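Viernes, casi las once de la noche

Otra semana con el planificador nuevo y sigo sin creérmelo. En Vemurico lo presentan como si resolviera el agarre por sí solo: le das una nube de puntos, una meta, y él se ocupa. Ya. También Ruston se ocupaba de todo hace un año y ahí está, en una rama que no abre ninguno de nosotros.

Hoy lancé 438 episodios en simulación. El informe dice 74 fallos de percepción y el resto «completado». Me fastidia esa palabra. Abrí unos cuantos de los completados y en 12 la pinza se cierra antes de que el estimador de pose haya convergido. Cuentan como éxito porque el evaluador mira solo la posición final, con una tolerancia de 2 centímetros. Con esa tolerancia también acierto yo con los ojos cerrados.

Lo que me preocupa de verdad son los azulejos. Una textura que se repite es una trampa para el emparejador de puntos: cada cruce de juntas se parece al de al lado, y el error no salta como error, salta como un desplazamiento limpio de una baldosa entera, con una confianza altísima. En Sugiyama dicen que el filtro temporal lo arregla. Puede ser. Yo he visto el filtro arrastrar la equivocación durante medio episodio con toda la calma del mundo.

Me quedé un rato mirando la vista de la muñeca, con el visor en pausa y el café ya frío.

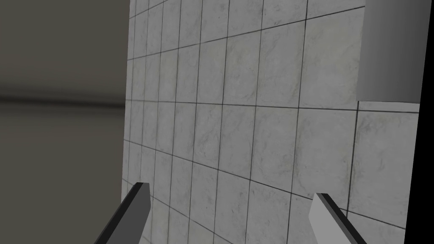 Vista desde la pinza en Grimonura: los dos dedos y la pared de azulejos en oblicuo.

Con las juntas abriéndose así en abanico, al menos la perspectiva da algo a lo que agarrarse. De frente sería peor. Tengo que probar con la aleatorización de texturas apagada, y luego al revés, y comparar la covarianza en vez del porcentaje bonito del informe.

El lunes pediré que cambien el evaluador. Me dirán que no toca hasta la próxima versión. He dejado la tanda larga corriendo con otra semilla y me voy a dormir.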